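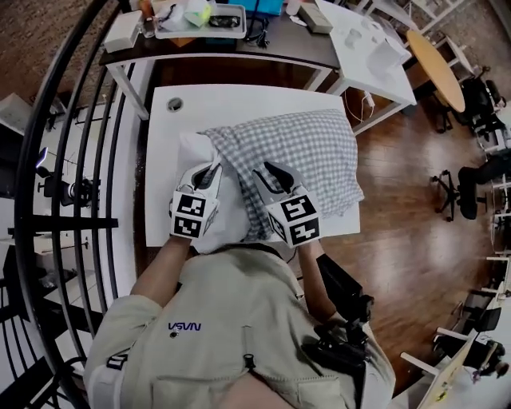

A white pillow on the near edge of a white desk.

Print | E-mail

Bartosz Tokarz Wants One More Title Match

By Augustina Akpalu

The wrestling company Tristorus has kept its main belt on Daniyal Lodhi for 388 days, and many fans in Cundutcombe are now asking who can take it from him. The name they shout most often is an old one. Bartosz Tokarz held the same belt 2 times, and he left the ring with a bad neck.

Tokarz came back in September, only to speak. He stood with a microphone, he insulted the champion for some minutes, and the hall of 1121 people became very loud. Since then he has appeared at almost every big show, but he did not wrestle in any of them.

"My doctor says no, my wife says no, and I say maybe," he told me at his gym.

Edmund Lis, who writes the matches for Tristorus, is careful with this subject. He would prefer that Visitación Ibarra gets the next chance at Lodhi. She won the Flisavel tournament this spring and her matches are the best on the card. I agree with him. A young wrestler can lose her moment if the company waits too long.

Still, Tokarz trains every morning. He showed me his notebook, where he writes down his body weight, and it says 100 kilos for three weeks in a row. He would like a short match, without falls on the neck, and with Ibarra as his partner.

Lis has not answered him yet.

Print this article | E-mail to a friend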